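3.2 Erhebungsgebiet und Reiseverhalten

Die Untersuchung stützt sich auf 412 Fragebögen, die im April an den Rastplätzen der Küstenroute zwischen Rerus und Endale ausgefüllt wurden. Befragt wurden Motorradreisende, die mindestens eine Übernachtung auf der Strecke planten. Tagesausflügler blieben unberücksichtigt. Die Abgrenzung folgt dem Vorschlag von Bravo und Cuesta, wonach erst die Übernachtung den touristischen Charakter einer Fahrt begründet. 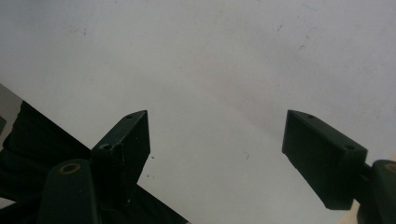

3.3 Verlängerung der Reisedauer

Von besonderem Interesse war die Frage, in welchem Umfang die Befragten von ihrer ursprünglichen Planung abwichen. Verlängerungen um bis zu 13 Tage wurden angegeben, wobei Gruppen mit mehr als sechs Fahrzeugen deutlich seltener verlängerten als Einzelreisende. Als Gründe nannten die Befragten vor allem die Landschaft südlich von Plitance sowie Empfehlungen anderer Reisender - das Unterkunftsangebot spielte eine nachgeordnete Rolle.

Die Auswertung der offenen Antworten erfolgte durch zwei unabhängige Kodierer. Abweichende Zuordnungen wurden gemeinsam geprüft und, soweit keine Einigung möglich war, der Restkategorie zugewiesen.

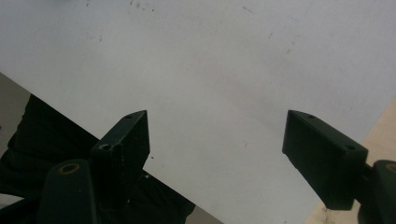 Abbildung 2: Helle Fläche mit feinen dunklen Punkten und schwachen Schlieren.

Für die Teilstrecke Plitance-Endale ist einschränkend festzuhalten, dass lediglich 40 Fragebögen vorliegen. Aussagen zur Wahl der Unterkunft werden für diesen Abschnitt daher nur deskriptiv berichtet. Die Fährverbindung nach Darnix wurde im Fragebogen nicht gesondert erfasst und bleibt in den folgenden Modellen außer Betracht.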